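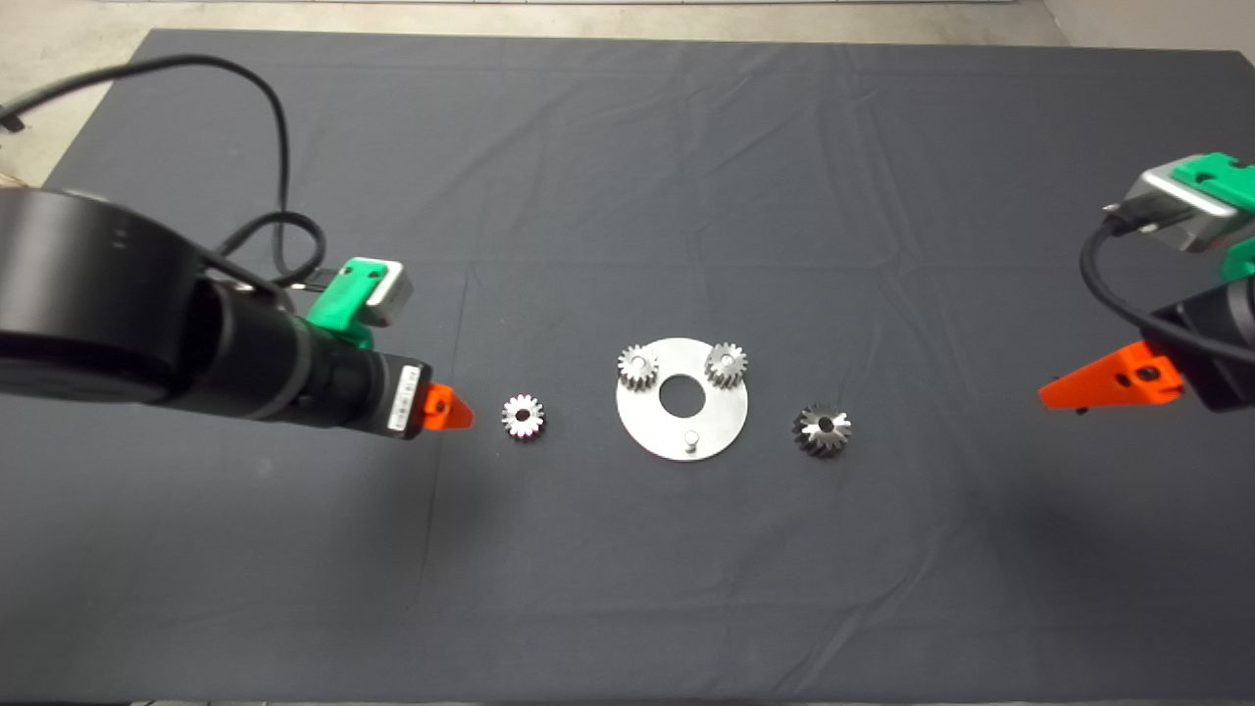 Setting up the Skisine two-arm kit for its first gear job

I've had the Skisine kit from Skitance on my bench since April, and I get asked about the setup more than anything else, so I've written it all down. I'm not an engineer. I repair small gearboxes for a living and I wanted something to do the fiddly assembly while I get on with the paperwork!

Start with the cloth. Cover the table with something dark and plain, because shiny steel on a pale worktop confused mine no end. A few creases won't hurt, but pull it tight enough that nothing rolls.

Next, bolt the arms down opposite each other, with the grippers pointing inwards. The manual wants you to do the left arm first and I'd go along with that. Leave plenty of slack in the cables – I had mine too short, and the wrist stopped dead halfway through a turn. Check the screws on the orange fingers too. Two of mine needed a nip up after the first evening.

Now lay out your parts. I put them in a row between the grippers: a loose spur gear on the left, the round plate in the middle, the bevel gear on the right. If you're starting with the same sort of plate, fit two of the spur gears on their pins by hand and leave the third pin bare. That gives the left arm one gear to pick up and one place to put it, and it's much easier to see what's going wrong.

Teach the pick at the slowest speed. Guide the arm down until the fingers sit either side of the gear, save the point, then lift and save again. Do the same over the bare pin. My first go took 34 minutes, and Benjamín Tapia at Gedley, who sold me the kit, was very patient on the phone.

If the teeth won't mesh, add a small wrist wiggle on the way down (it's under Moves, page 6 of the booklet).

Leave the bevel gear until the spur gears go on every time. The angled teeth are harder to grip squarely, and I still drop it now and then.

Would I buy it again? Yes, though the software is slow to load and I'd like a longer power lead.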